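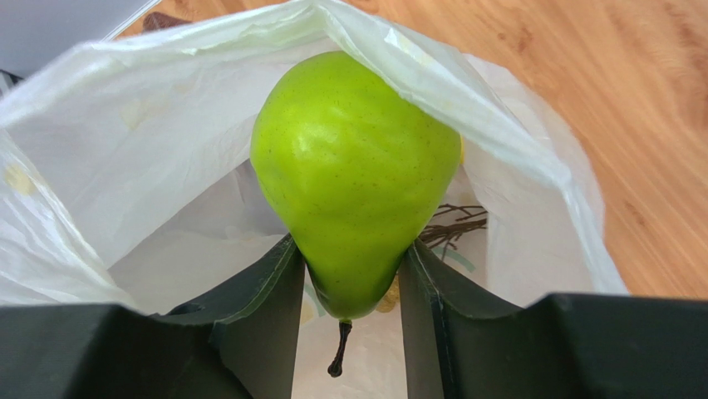
Page last changed: February 10, 1999

About Rankin Orchard School

We teach people to grow fruit, and we love doing it! Niall Skinner started the school on the old Warelon farm with 6 students and one leaky shed (the shed is still with us, and still leaks). Now we have 41 students in the day program and more than 300 trees, mostly pears and apples, with a row of quinces along the creek.

Students prune, graft, pick and pack from their first month. Indrek Petrauskas runs the grafting bench and will happily talk rootstocks until the lights go off. Pears are his great love, so expect to hear a lot about picking them firm and letting them ripen indoors.

Our winter pruning days in December were the busiest we've had, and the new cold room is finally running. Next up is the lower field, where the second-year group is putting in a windbreak.

Visitors are welcome any school day. Come in by the Etus Road gate, park by the barn and ring the bell – it's loud, we'll hear it!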